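# Sorting soft toys into a bin without making it a project

I've read a lot of advice on toy storage and most of it sells you furniture. You don't need a rack with nine labeled drawers for plush toys. You need a table, a cloth and one open fabric bin.

**1. Put a cloth down.** An old sheet is fine. Wrinkles don't matter, whatever the catalogs say.

**2. Tip everything out and look at it.** Check seams and tags. Tags can stay on. The claim that kids "connect better" with a tagless toy came from a Kolev leaflet, and I'd want to see who tested it.

**3. Set the bin at one end of the table.** Keep it within arm's reach, opening up. A zebra-striped toy or a fuzzy purple die should go in without you getting out of your chair. 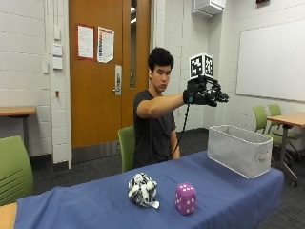 Sawsan Haddadin wrote in to say that the bin should go on the floor, because a child can't put anything away at table height. Fair enough for daily use. For the first big sort I still want it up where I can see the bottom.

**4. Big things first.** Lumpy toys go underneath, small ones on top. Vacuum bags supposedly save space, but I tried 2 from Winmont and the stuffing never recovered.

**5. Stop at the rim.** If it won't fit, use a second bin or give something away. Squashing it down only means the whole lot gets dumped out again by dinner.

**6. Carry it by the handle cutouts.** Fabric bins sag when full, so put a hand underneath as well.

I redo ours every October.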